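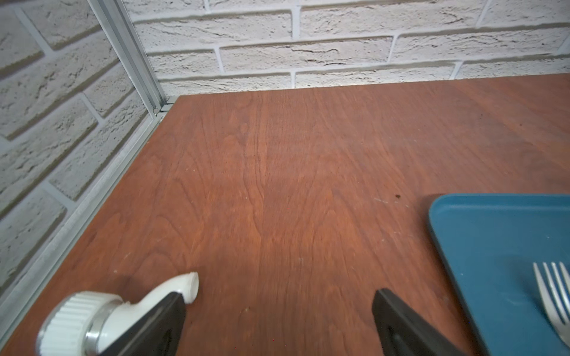 Reddish-brown wood with plenty of grain, against white brick.

About Pileo

July 2022 | Posted by the owner

Hi, and thanks for clicking the page that most people skip! Pileo is a small school of upholstery and chair caning. I started it, I teach most of the classes, I order the webbing, and I'm usually the one who answers when you write in (sorry in advance if it takes me a day or two, I don't check mail with a mouthful of tacks).

I came to this by way of a very ugly armchair. It had belonged to my grandmother, it was mustard colored, and the seat had sunk so far that you more or less had to be pulled out of it. I got a quote for having it redone and nearly fell over. So I bought a secondhand tack lifter and a book and took the thing apart on my kitchen floor over one long weekend. I kept every layer I pulled off and labeled it with masking tape, and that one habit is the reason I got it back together at all. It took me most of a winter. The left arm is still a bit fatter than the right arm and I sit in it every evening.

After that friends started turning up with dining chairs. Then friends of friends. I took an evening course in Stoltard, where I learned how much I'd been doing wrong (I had been tying my springs with the wrong twine and the wrong knot, which takes some doing), and later I worked three years in a trade shop there called Prodel, mostly on restaurant booths. Booths are not glamorous. They're vinyl and foam and staples and a lot of old french fries. But you do so many of them that your hands get fast, and I still use the pleating trick I picked up there on my second day.

I opened Pileo with one class, Tuesday evenings, drop-in seats for beginners. The first term I had 2 students. They were both wonderful and they both came back for the next term, and one of them brought her sister, and that's how we've grown ever since, pretty much by people bringing their sisters. We've now had 1482 people through the beginner class, and I've got the sign-in books to prove it. I love those books. People write their chair next to their name, so you get a whole page of "footstool, footstool, wing chair (help), footstool."

What we teach

The beginner class is a drop-in seat, the kind you unscrew from underneath a dining chair. You strip it, put on new webbing and burlap, build up the padding, and cover it in a fabric you bring or one from the remnant shelf. It takes one evening for most people and two for the perfectionists. You go home with a finished seat, and in my experience you also go home and look at the other five chairs in the set in a whole new way.

From there you can go on to the stuffed seat course, where we do it the old way with horsehair and hand stitching. It's slow. You'll stitch an edge, hate it, cut it out, and stitch it again, and by the third one it'll be sitting up square and firm and you'll be showing it to strangers. We also run spring seats and, twice a year, a full armchair course that goes on for 35 evenings. Yes, really! I tried it shorter and everyone ended up finishing the outside back at home in tears.

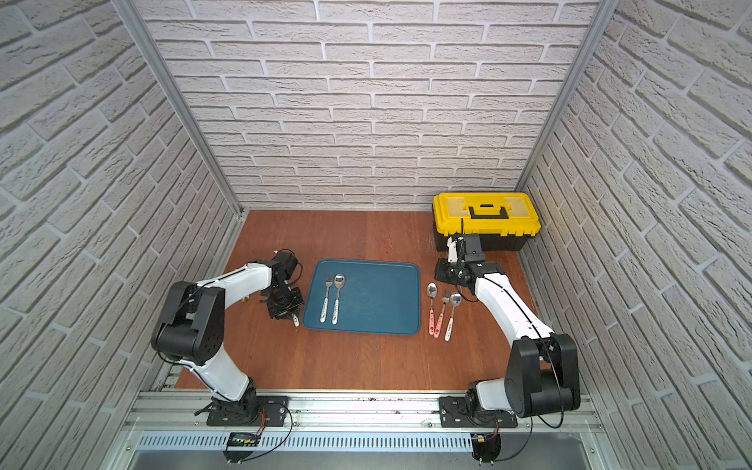

Caning runs separately on Saturday mornings. I resisted adding it for ages, mainly because I was bad at it. Then a retired caner who lives nearby agreed to teach me if I'd re-cover his sofa, and I think I got the better end of that deal by a mile. We do the standard six-way pattern, and we do rush seats in the colder months. Bring a towel, because the cane has to be soaked and your lap will know about it.

How we work

Classes are small and they're going to stay small. I want to be able to get to you before you've put in forty tacks in the wrong place. I've also given up on having everyone do the same step at the same time. One person's old seat comes apart in ten minutes and the next person's has been stapled by somebody with a grudge, so I go from one to the next and we all stop together for tea halfway through. The tea break is long. Some of the best fixes I know came out of the tea break, including the one with the bread knife and the stuck foam.

I'm fussy about materials. Our hair and coir come from Aydoğan, a family supplier I've bought from since the first term, and I like them because when a bale isn't good they call me up and say so before I've noticed. Webbing is black and white herringbone for the traditional classes and plain jute for the practice frames. I don't teach on foam until you've done at least one seat without it. I know that sounds stubborn. You'll understand foam much better once you've had to make that shape out of hair, and you'll be less likely to just buy the thickest block and hope.

We reuse a lot. Old hair gets washed and teased and goes back in. Old burlap becomes test pieces. Tacks I sweep up with a magnet on a stick, and that magnet is the single most borrowed item I own. Fabric scraps bigger than a paperback go in the free bin, and quilters are very welcome to come and dig through it. 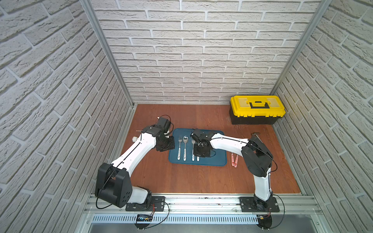 Do I need to own any tools before my first class?
None at all. Hammers, webbing stretchers, shears and tack lifters are all included in the fee, and so is the twine. If you catch the bug and want your own set, ask me first and I'll tell you what's worth the money and what you can pick up at a yard sale.

A few other things I get asked. Your piece can be in pretty awful shape, but please check it for woodworm before you bring it along, and if you see fresh dust under the little holes, leave it at home and send me a photo. I don't take commissions any more. I did for a long time, and I had 82 chairs on the waiting list when I finally stopped, and I felt terrible every time the phone rang. What I will do is help you do it yourself, and I'm happy to pass on the number of a good shop if you'd sooner hand the whole thing over.

Gift vouchers are good for any class and they don't expire. Kids over twelve can come with a grown-up, and they tend to be better at the knots. If you've never held a hammer in your life you'll be fine, you'll hit your thumb once and then you'll stop doing it.

New dates for the fall go up soon, and the armchair course starts up again in April. It fills early, so write to me if you want to be told when booking opens. Tell me what your chair is, too! I like to know what's coming.

Shared 35 times | 2 comments

Related posts
Choosing fabric for a dining chair that gets used every day
How to tell horsehair from coir when you open up an old seat
Rush or cane: which one is your chair asking for?
What's on the remnant shelf this month
Washing and teasing old hair without clogging the sink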